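August, 6:40 in the morning

Slept four hours with the window open and the fan off, as a control. Woke twice. The thermometer on the bedroom shelf read the same at two as it had at eleven, so the open window contributes nothing when there is no wind. I had suspected this and now have one night of data, enough to stop arguing with myself about it.

Moved the fan back to the narrow room after breakfast. It is the only room where moving it makes a measurable difference. The floor is tile, the wall is tiled or paneled most of the way up to the ledge, and there is little fabric to hold the heat. Air goes in one end and comes out the other. In the bedroom the same fan stirs the same air over the same mattress.

Cleaned it first. The front of the grille comes off with a small screwdriver and some patience. The blades had a gray line of dust along the leading edge, thickest near the tips. Wiped them with a damp cloth, dried them, put one drop of light oil at the shaft, turned it by hand until it stopped dragging. Refitted the grille and tightened the collar on the pole, which had worked loose again. The collar will need a new screw before long. I have been through the jar of spares and found nothing with the right thread. Mendes on the corner sells them only in packs, and I do not need a pack.

Then tested positions. I used a strip of tissue held at arm's length, at knee height and again at shoulder height. With the head level, the strip lifted well at the shoulder out to the far end of the room and barely moved at the knee. With the head tipped down, the reverse, and grit blew along the floor.

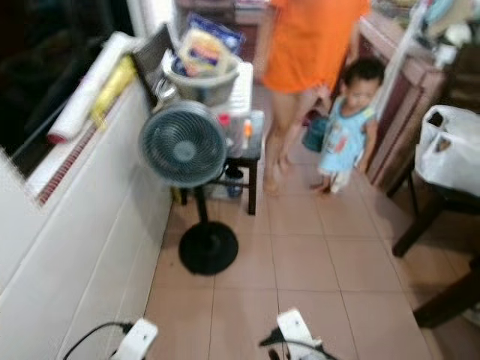

The ceiling is the part I had been neglecting. Warm air collects up there by midday and stays until evening, and a fan blowing straight ahead passes under it. With the head tilted slightly upward, the stream goes over the ledge and pushes the upper layer around, and the room feels even from the floor up. The strip of tissue moved less at any single height but it moved at all of them. I will keep that setting through the afternoon and compare it with the level position tomorrow. The base is heavy enough that I can knock the pole with a hip and it stays where it is. The old Fitow went over if a door closed.

Read the electricity meter at eight. We have used 154 units since the last bill, which is more than I wanted and less than I expected. The bill itself was 2,540, including the arrears from the month they estimated. Wrote both in the back of the notebook. The fan is a small part of it. The refrigerator is the large part, and its door seal is poor along the bottom. I closed a sheet of paper in it and pulled the paper out without any resistance. A new seal from Prillis would be roughly 300 before fitting. I can do the fitting.

Also on the list, and partly done: wipe down the ledge, sort what has collected next to the basin, find out which bottles still have anything in them. I did the ledge. The rest can wait for a cooler hour. The basin has no permanent place and has been moved from room to room all summer. Under the window would be better, but then it is in the path of the air.

Mebrat Assefa called at ten about the water. Her side of the street had no pressure from five until nine. Ours dropped but did not stop. She has two drums and offered one. I said yes and will collect it after four. It needs a lid, and I have a board that can be cut down to fit.

Midday reading: narrow room two degrees under the bedroom. Same thermometer, fifteen minutes to settle in each place, door closed both times. Two degrees is a small number on paper. It is the difference between sitting and lying down.

Washed the floor at one. Plain water, a few drops of Perkance, mop wrung nearly dry. Tile dries faster with the fan running, so I left it on and went in over the wet part in bare feet to turn the head a little more toward the window.

Tonight: fan in the bedroom, tilted up, bedroom door open. Read the thermometer at eleven and again at two if I am awake. Buy the screw.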